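3.2 Bimanual demonstrations by remote control

All table-top demonstrations were recorded on the Jarnia station, a pair of arms with two-finger grippers driven by one operator through the Teshome leader handles. The operator sat behind the arms and worked from the head view. Neither arm was given a fixed role: the blue piece could be taken by the left or the right gripper, and the other was left free for the tweezers or for a handover. 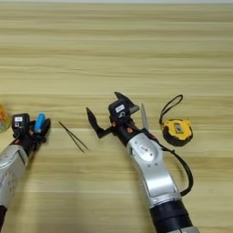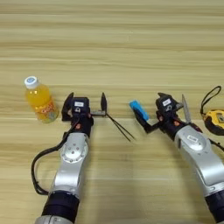
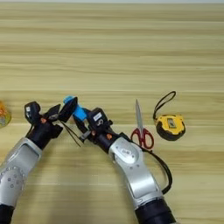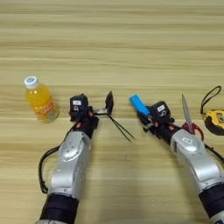
Figure 4. Head views from the bimanual set, panels (a) to (d) in reading order. The blue piece is in the left gripper in (a) and in the right gripper in (b) and (d); in (c) the two grippers nearly meet around it. The yellow tape measure stays on the table in every panel.

3.3 Collection procedure

Each operator completed 13 practice runs before any data were kept. A run began with both grippers open and ended when the operator pressed the foot switch. We kept 70 runs for training and set a further 40 aside for testing. The split was made by session, so that no table layout from a training session appears in the test set.

Operators were asked to move one arm at a time during the approach and to move both only when the grippers were close together. This was a request -- the controller did not enforce it -- and some runs depart from it. We did not remove them. Runs were discarded when the link to the leader handles dropped or when an arm reached a joint limit and stopped.

The tweezers proved the hardest item to demonstrate. They are thin and dark against dark fingers, and from the head view their upper ends are difficult to tell apart from the gripper itself (panels (b) and (d)). Operators therefore relied on the wrist views for the final part of the grasp. The wrist views are also given to the policy, at the same rate as the head view.

3.4 Labelling

Gripper state was labelled from the motor readings using the Harnerer tool and then checked by hand against the video. Ubaldo Rizzi made the first pass; a second annotator went over it in June. Where the two disagreed on the moment of contact, the later time was used. Handover segments were marked from the first contact of the receiving gripper to full release by the giving one.

We did not label the items left on the table. Following Sestetti, they are treated as clutter and the policy receives no separate signal for them. Their effect on test performance is reported in Section 5.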